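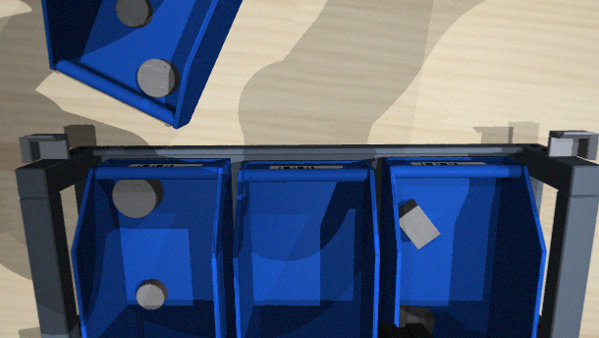 Dinesh Suvarna has spent most of this year thinking about storage bins, and he'll happily tell you so before you've got your coat off. He writes planning software at Larner, a small robotics outfit upstairs from a bike shop, and when I dropped in he had the simulator going on the big monitor. Three blue bins hung side by side in a dark rack, with a fourth sitting tilted on the table behind it. I asked which part was hard. The tilted one, I assumed? "Everybody picks that one," he said. "And fair enough, it's a good one. But look at the two grey discs in the left bin. The shadows on the blue are what used to do our heads in."

He meant the perception side, which belongs to his colleague Bjartur Damgaard. Bjartur wandered over with a mug of tea when he heard his name. For a while, he told me, the software treated a dark shadow as part of whatever was casting it, so every disc came out fatter than it was and the planner refused to reach for it. "It'd sit there and tell us there was no room for the fingers," he said. "There was heaps of room. It was arguing with a shadow."

Their fix was to move the lights. Every time the simulator builds a new layout it picks the lamp positions fresh, and the shadows land somewhere else. They ran 2,000 layouts in the first batch. I asked if that was a lot and they both laughed at me, pretty kindly I thought. Apparently it's a quiet evening.

The project is called Destesel (Bjartur named it and won't say why) and the job is sorting parts: look in the bins, work out what's there, move things where they're meant to go. I'd pictured one clever program doing the lot. It's more like a relay. One piece of code guesses where each object is, another chooses a grasp, a third finds a path for the arm that doesn't clip the rack, and a fourth watches the joints and keeps everything smooth. Dinesh looks after the middle two and gets blamed for all four.

"The path one is my favourite," he said, and pulled up a plot that looked to me like a dropped ball of wool. Each strand was a route the planner had tried. It gets 200 milliseconds to come up with something, and if it can't, it backs the arm up a bit and tries again from there. The early version had no time limit at all. He once went out for a sandwich, came back, and it was still considering its options for a single cube.

I wanted to know about bins that flare out at the sides, seeing as these ones do. Doesn't that make it easier? More room to get in? Dinesh waggled his hand. It helps on the way down, he said, but a flared wall leaves the gripper less space near the floor than it had at the top, and the old collision model used a plain box for each bin. The planner thought it had clearance where there was only plastic. So he spent most of March swapping the boxes for proper sloped walls, which slowed everything down, and then another stretch making it fast again. "That's the job," he said. "You make it right and it's slow, then you make it fast and it's wrong, and you go around until you're sick of it."

The tool they're proudest of is a replay viewer called Longo. When a run fails, Longo keeps the last 12 seconds and lets you scrub back and forth through it, with each module's guess drawn in its own colour. Before that they were reading log files — "like doing your taxes," Bjartur said. Now they meet over the failures at three in the afternoon and somebody brings biscuits. I sat in on one. A cube had been left leaning against a bin wall and the grasp code had insisted it was lying flat. Twenty minutes of cheerful bickering later, they'd decided the fault was in how tilt gets rounded off between two modules, and Dinesh wrote it on his hand.

And the real arm? They test over at Plenutgate, where they get a bench a couple of times a month. Bjartur says the first 100 picks there were humbling. The simulated bins never wobbled and the real ones did, so now the simulated ones wobble too. I asked Dinesh if he trusted the simulator these days. He had a think. "I trust it to find my stupid mistakes," he said. "The interesting ones I still have to drive out for."

He was already dragging the tilted bin to a new angle when I went looking for my coat.

Comments

gravelroad: Great read. We had the same trouble with shadows on a conveyor job years back and ended up painting the belt. Moving the lamps in sim would've been a lot cheaper!

Tess M: Does Longo work with other planners or is it tied to theirs? Would love something like it for our student team.

pk_north: 200 ms seems generous to me, but I suppose it depends on how many joints you've got. More of these interviews please.

Contact us | Copyright, all rights reserved | Back to top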